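4.2 The open day

I went into the open day thinking it would be the easy part of the study. We had already run the grasping trials at Bivside, where every table is the same height and every cup stands where we put it, and I figured a lunch crowd would mostly give us some nice stories for the discussion section. I was wrong about that, and I rewrote a good chunk of this paper on the train home!

The visit took place at the Hoekstra site in April. Muthu Pillai gave the talk and I stood next to him with the handheld gripper (the same Flerkex build described in Section 3, with the ribbed pads) and let visitors have a go. We had 148 people sign in over the day, and up to 10 of them at a time wanted to hold the thing, so the neat demonstration schedule lasted until the first coffee break. After that we just went to where people were eating and carried on there.
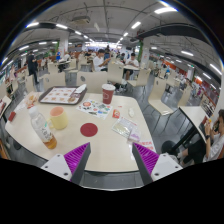

Figure 5. The handheld gripper over a cafeteria table.

What I want to argue in this section is that clutter on a table is a different problem from clutter in a bin, and that our Bivside trials treated the two as one. In a bin, everything is fair game and the order hardly matters. A table after lunch has things on it that people still care about, sitting right beside things they don't. Take the tabletop in Figure 5: the crumpled napkin on the tray is easy to call trash, but a tilted bottle with liquid still in it and a sheet of stickers are much harder to call, and our labels had no way to say "ask first." Visitors spotted this long before we did. One woman wanted to know how the gripper would tell her mug from a dirty one, and I gave her a rambling answer that I'd rather not have on record.

Muthu and I sat down afterward and added a third label, "leave or ask," to the Vastosel annotation tool. We then went back over the nine table layouts from the earlier trials and relabeled them by hand. It was slow work – slower than collecting the layouts in the first place – and we disagreed most often over drinks that were partly finished. Those disagreements are kept in the released labels, and we come back to them in Section 5.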